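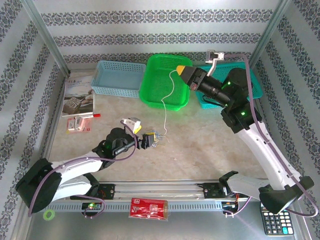
최종 수정: 10월

양팔 정리 과제 정책 학습 정기회의록
참석: Huia Tuhiwai 외 Mustonen 과제 담당
장소: Hutstead 회의실

1. 데이터 현황
양팔 정리 과제의 시연 데이터는 1,989건으로 집계됨. 에피소드당 길이는 최대 30초로 제한함. 작업대 뒤쪽에 하늘색, 녹색, 청록색 바구니가 나란히 놓이는 배치를 기준 배치로 확정하고, 책과 빨간 뚜껑 마커는 좌측 방해 물체로 분류함. 줄무늬 벽지 배경은 학습용으로만 사용하며 평가용 배경은 별도로 지정함.

2. 학습 결과
행동 청크 길이를 늘린 설정에서 양팔 간 동작 지연이 감소함. 케이블처럼 가는 물체가 포함된 에피소드는 성공률 편차가 커서 평균에 합산하지 않고 별도 표로 보고하기로 함. Tuhiwai는 시드 5개로 재학습 후 비교할 것을 제안, 이견 없음.

3. 결정 사항
- 평가 시행 수는 조건별 200회로 통일
- 좌우 팔의 그리퍼 개폐 신호는 동일 시간축으로 재정렬
- 실패 유형 라벨은 파지 실패, 낙하, 시간 초과로 구분
- 재학습 담당: Tuhiwai

4. 미결
Hetberg 측 기준 모델의 가중치 공개 범위 확인 필요. 회신 전까지 비교표의 해당 열은 공란으로 둠.

최근 회의록
Mustonen 과제 평가 지표 검토
Hetberg 기준 모델 재현 실험
그리퍼 신호 동기화 점검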